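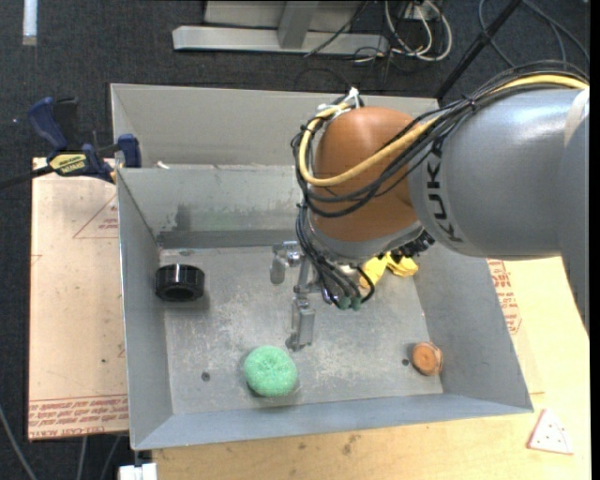

The picking cell at Maddocks, with four objects left in the front compartment of the bin.

Visit to the Maddocks lab, Fillville
26 Jan 2020

We got to the Maddocks lab a little before ten and went straight to the bin picking cell, the part of the tour most of us had signed up for. The group is studying how an arm can clear a mixed bin when it has never been shown the objects before. Their method is called Plimine.

Most systems of this kind look for an object first and then plan a grasp on it. Plimine skips the first step. It scores 200 candidate grasps directly from a depth image, tries the best one, and records whether anything was lifted. Failed attempts go back into training along with the good ones.

The bin is a plain metal one with two sections, clamped at the side. Soft and hard things are mixed on purpose. A crumpled yellow cloth-like item and a green scrubbing sponge share the floor with a glossy black ring, and the ring is the sort of shape that gives depth cameras trouble. Shiny surfaces leave gaps in the image.

The results we were shown came from 695 attempts on 50 objects. The first 277 were made before any retraining, and most of the misses fall in that stretch. Cloth improved the most. Small round items close to a wall are still the weak spot, as the fingers need room on both sides.

Someone asked about speed. The arm is run slowly for now, and cycle time is not part of the study. A comparison with Tileo, the group's older method, is planned for August using the same bin and objects.

The tour finished with coffee upstairs and a short talk on gripper wear.

14 shares | 3 comments

Contact | © 2020 | Back to top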